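**1/** 联赛办公室昨晚发了公告：Bakuvley 对 Tesholm 的半决赛，剩下的5分钟要补踢。只补5分钟。我看了十几年橄榄球联盟，第一次要为一场比泡面长不了多少的比赛请半天假。开个串慢慢讲。
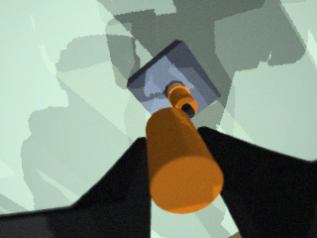 **2/** 先交代立场：我是 Bakuvley 球迷，季票在东看台，座位正对一根柱子。以下内容不保证客观，只保证我当时在场，并且柱子没挡住的那一半我都看见了。

**3/** 事情发生在7月5日晚上。我们领先一分，Tesholm 在我们二十米线附近拿球，第四次擒抱刚结束，全场灯灭了。没有闪，没有预兆，啪的一声，连记分牌带卖热狗的摊子一起黑掉。

**4/** 有几秒钟大家都以为是什么特别环节。我后面有位大哥还鼓掌了。

**5/** 黑暗里有人喊“达阵！”。到今天也没搞清是谁喊的。Tesholm 那边坚持说他们的边锋已经压球得分，我们这边坚持说他压的是广告板。裁判 Ankit Rastogi 的原话，据站得最近的球童转述，是：“我连我自己的哨子都看不见。”

**6/** 接着等了四十分钟。备用发电机送来了，接头不对。换了一台，接头对了，没油。油买回来的时候，客队大巴司机说他的工时到了，再不走就只能明早走。于是裁判宣布比赛中止，1326名观众摸着扶手下楼。

**7/** 本来以为简单：翻规程嘛。Imarance 联赛规程关于中止比赛的条款我读了三遍，大意是这样：若中止时比赛“已实质完成”，比分有效；若“未实质完成”，择日重赛。什么叫实质完成？规程说，由联赛办公室“视情况认定”。

**8/** “视情况”这三个字，养活了多少人。

**9/** 我们俱乐部的主张：八十分钟踢了七十五分钟，还不叫实质完成，那什么叫？一本小说读到最后一章停电了，你总不能要求作者重写。

**10/** Tesholm 的主张：正因为是最后一章，才不能算完。他们还附了一份材料，列出本赛季他们在最后几分钟反超的比赛。我得承认这份材料很有说服力，其中有一场就是反超我们。那场我提前走了，为了赶公交。

**11/** 还有第三方意见。Catacutan 已经从另一场半决赛出线，正坐等对手，按理说没他们什么事。结果他们也发了函，要求“尽快裁定，以免影响决赛备战”。翻译一下：你们慢慢吵，我们先练着，顺便提醒大家我们在练。

**12/** 申诉要交押金，300块，败诉不退。我们俱乐部交了，Tesholm 也交了，两家申诉的是同一件事的两个方向。所以不管怎么判，联赛办公室都能留下一份。我说这个制度设计得好，是真心夸。

**13/** 听证会公开旁听，我去了。别问我为什么有空。会议室在游泳馆楼上，满屋子氯气味，每隔一会儿楼下就传来吹哨声，每次吹哨裁判 Rastogi 都会抬一下头。职业习惯，看着挺心疼的。

**14/** 我们这边出席的是领队 Kamlesh Srivastava。他准备了一份发言，开头引用规程，中间引用规程，结尾引用他父亲。最后那部分反响最好，大意是做人要认账，比分牌上写几比几就是几比几。

**15/** Tesholm 的代表 Rosalinda Lumbao 当场问了一句：“灯灭的时候，比分牌上写的是什么？”

全场安静。比分牌也断电了，上面什么都没写。

**16/** 就这一句，我觉得那300块已经没了。

**17/** 录像也没帮上忙。俱乐部官方录像在停电那一刻变成一段漆黑的画面，声音倒是完整，能清楚听见有人说“我的薯条呢”。会上把这段放了两遍。第二遍有人要求调高音量。

**18/** 然后是那个“达阵”。Tesholm 想把它算上，理由是球员在失去照明之前已经启动压球动作。Rastogi 说他没有看见，所以没有判。对方问，没看见是不是等于没发生？他想了很久，说他是来吹球的，这个问题他答不了。我给他鼓了掌，被要求安静。

**19/** 裁决隔了一天出来，全文很短：比分保留，达阵不予追认，从中止时的位置恢复比赛，Tesholm 持球，第五次擒抱，补足剩余时间。两家押金均不退还，“因双方诉求均未获完全支持”。

我前面说留下一份，低估人家了。

**20/** 另外，主场因照明保障不力，罚款200。注意，停电害得上千人摸黑下楼，罚200；对此提出疑问，300。提问比停电贵。

**21/** 补赛有一堆细节，越看越像脑筋急转弯。首先，名单必须跟当晚一致。停电时在场上的人要在场上，在替补席的在替补席。我们的前锋 Gaurav Vishwakarma 那时候正在受罚席，还剩两分钟没坐完。

**22/** 所以他要坐车去球场，换好全套装备，热身，走到那把椅子边上，坐下，坐满两分钟，然后上场踢三分钟。有人问他什么感想，他说椅子比家里的舒服。

**23/** 他这张黄牌是因为跟裁判争辩。现在他有将近三个星期的时间想清楚当时该怎么说，结果还得回去接着坐。监狱文学都不敢这么写。

**24/** 再说 Brijesh Pal，我们的踢球手。当晚他已经被换下，所以补赛不能上。可最后几分钟只领先一分，最想要的就是他那只左脚。教练组问能不能算他“尚未完全离场”，因为灯灭时他一只鞋还没脱。办公室回复：不能。

回复就这两个字，连标点都省了。

**25/** 票务也很有意思。持原场票根可以免费入场，票根丢了的要重新买，全价。我算了一下单价，每分钟看球成本超过我这辈子做过的任何一件事，包括上次看牙。

**26/** 我的票根在洗衣机里走过一趟，现在能辨认的只有“东”字。打电话去问算不算，接线的人沉默片刻，说带来看看吧，视情况。

又是视情况。

**27/** 热狗摊主问他能不能也按原价补卖。他那晚烤到一半的那批全废了。我觉得他才是整件事里唯一有正当诉求的人，可惜他没交押金，没人听他说话。

**28/** 有人在评论里问，干脆两队猜拳不行吗。我查了，规程真有抽签条款，适用于“因不可抗力无法择日恢复”。停电算不算不可抗力？电工那边的说法是，有人把开水壶和广播设备插在同一个插座上。那就只能算可抗力。

**29/** 烧水壶是哪个部门的，目前俱乐部内部还在互相谦让。

**30/** 关于战术，认真说两句。第五次擒抱重启，Tesholm 只剩一次进攻机会，多半要踢。二十米线的位置，落踢进球就追平，高球压角就搏达阵。换我是他们，踢进那一分再说。可他们这赛季落踢一次没进过，我希望他们继续尊重传统。

**31/** 我们这边反而难办。接住球，稳稳往前推，别掉，别犯规，把钟耗完，听着很容易。可我认识这支球队很多年了，“听着很容易”是他们最不擅长的一类事情。上赛季有一场领先时开球，直接踢出边线，踢进了对方教练的咖啡里。

**32/** 还有热身问题。热身四十分钟，比赛五分钟，中间再握手合影介绍双方球员，恐怕宣读首发名单的时间都比开打的时间长。据说广播员已经在练快读。

**33/** 联赛办公室提醒，补赛不设中场休息。谢谢提醒。

**34/** 如果补完打平呢？那就加时，最多再来两个五分钟。也就是说，为补一场比赛的尾巴，有可能踢出比尾巴长一倍的东西。我同事听到这里问我这是不是正规联赛。我说是，有公章。

**35/** 决赛因此顺延到8月。Catacutan 又发了函，对顺延表示“遗憾与理解”。他们的函写得越来越好了，建议他们申请个文学奖，反正备战时间也够。

**36/** 更新：俱乐部刚通知，补赛当天备用发电机提前到位，接头已核对，油已加满，水壶已没收。

**37/** 再更新：开球时间定在下午两点。大白天。灯都不用开。

**38/** 有人问我还去不去。票根晾干了，假请好了，柱子也还在原处。进场以后再发。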